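Let the Rocks Be Boring

I have a confession that will get me thrown out of at least one field club. I don't care very much about volcanoes. I know, I know. They glow, they roar, they make wonderful television, and every kid who ever got a geology book for a birthday turned straight to the page with the lava on it. I did too. But I've been walking over rocks for most of my adult life, and what I want to stick up for is mud. Old mud, squashed flat and turned to stone, in gray layers that all look the same until you sit down next to them for a while.

What set me off was a walk I helped lead in January, along the old quarry face at Clandcombe. If you've never been, it's a long wall of shale and thin limestone, shale and limestone, shale and limestone, like somebody stacked up a library of pamphlets and then left the roof off. It was freezing. Brenda Goodall had brought soup, bless her. And within a few minutes of arriving, a man at the back asked whether there was anything to see.

I didn't have a good answer ready. I mumbled something about sea levels. Barry Pilkington, who was supposed to be helping me, pointed out a fault — a tiny one, you could cover the whole offset with your hand — and everybody perked up and took photos of it. Then we went back to the cars.

I've been stewing about it since. The fault was fine! I like a fault. But it happened once, or a few times, and then it was done. The layers on either side of it were laid down on an ordinary seafloor over a stretch of time I can't really hold in my head, and we walked past the lot of them to look at the one spot where something broke.

I think the way we teach this stuff is partly to blame. Pick up nearly any beginner's book and it's arranged by excitement. Volcanoes, earthquakes, mountain building, dinosaurs, and then, somewhere near the back, a chapter on sedimentary rocks with a drawing of a river. Sandstone gets a paragraph. Shale gets a sentence, and usually the sentence says it splits easily. Well, so does firewood.

And yet shale and its muddy relatives make up more of the world's sedimentary rock than anything else. They hold a huge share of the fossils, and they hold the quiet evidence too: the burrows, the dark bands where the bottom water ran short of oxygen, the thin pale layer of ash from some volcano a very long way off. (See, you even get your volcano, if you're patient.) When people say they want to understand the history of the Earth, most of what they're asking for was written down in mud.

Zuzanna Bednarek and I argue about this over the chessboard all winter long. She taught earth science for 17 years and she thinks I'm being unfair. Her view is that you hook people with the lava and bring them around to the shale later, and that a teacher who opens with mudstone will have a room full of people looking out the window. She usually says this while taking one of my bishops.

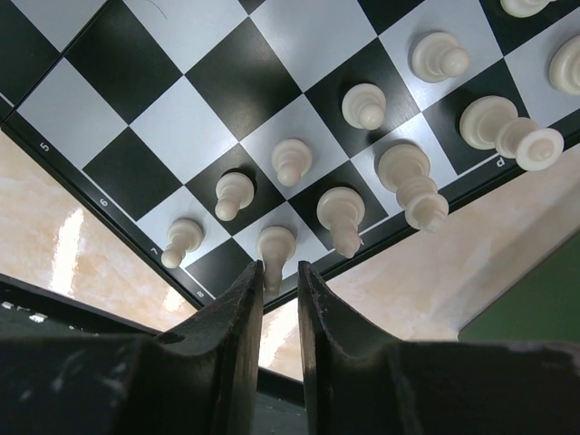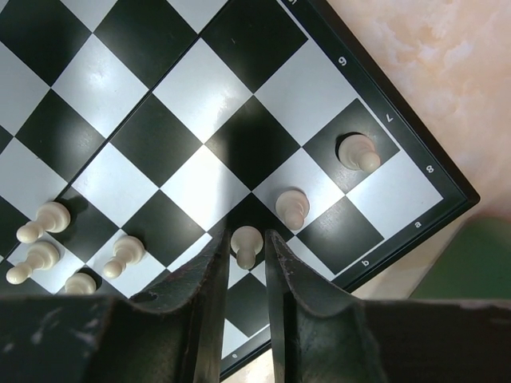
Black and white squares, both times, and the rank numbers along the border.

I take her point, up to a point. I got hooked by lava myself, so I can't very well complain about the bait. What bothers me is that "later" never seems to come. The kids who loved volcanoes at eight grow up into adults who still think geology means volcanoes, and who stand in front of a perfectly good quarry wall asking if there's anything to see. If you only ever teach the opening act, you can't be surprised when the audience leaves.

She also says I'm romantic about mud because I came to it late, and there may be something in that. My first proper look at a shale was on the foreshore at Ukesham, on a trip run by Aurélien Marty, who had the gift of not talking. He gave us each a patch of rock and told us to stay there. No hammer, no worksheet. For the first stretch I was bored stiff and my knees hurt. Then I saw that one layer was slightly coarser at the bottom than at the top. Then I saw that the next one was too, and the next. Each of them was a single pulse of muddy water settling out, the heavy grains first and the fine stuff drifting down after. I'd been kneeling on them the whole time!

I don't remember one thing I was told about volcanoes that year. I remember that layer.

So here's what I'd like to see changed, and I'll admit I have no power to change any of it. I'd like the signboards at places like Clandcombe to stop sending everybody to the fault. There are 4 boards up there now, and 3 of them are about things that broke, bent, or got pushed up. Put one up that says: pick a layer, any layer, and look at its bottom edge. Is it sharp or does it fade? Now look at the top. That's a real question with a real answer, and a ten-year-old can work on it without knowing a single Greek word.

I'd like field trips to be slower as well. Stuart Hulme runs a very popular one that gets through five stops before lunch, and people come home happy, so who am I to grumble. But you can't see much in a bedded rock in the time it takes to eat a sandwich. Your eye has to get tired of the whole wall before it starts picking out the parts. I'd swap all five of those stops for one long sit, even with the complaints, even in January.

And I'd like us to quit apologizing. I do it too. I caught myself at Clandcombe saying "it's not much to look at, I'm afraid," about a rock face 40 feet high that took longer to form than I can sensibly imagine. Who apologizes for that? If the person leading the walk sounds embarrassed by the rocks, nobody else is going to get down on their knees for them.

Zuzanna has read a draft of this and has written "lava first!!" in the margin, twice. She's coming on the next walk. I've asked her to bring a cushion.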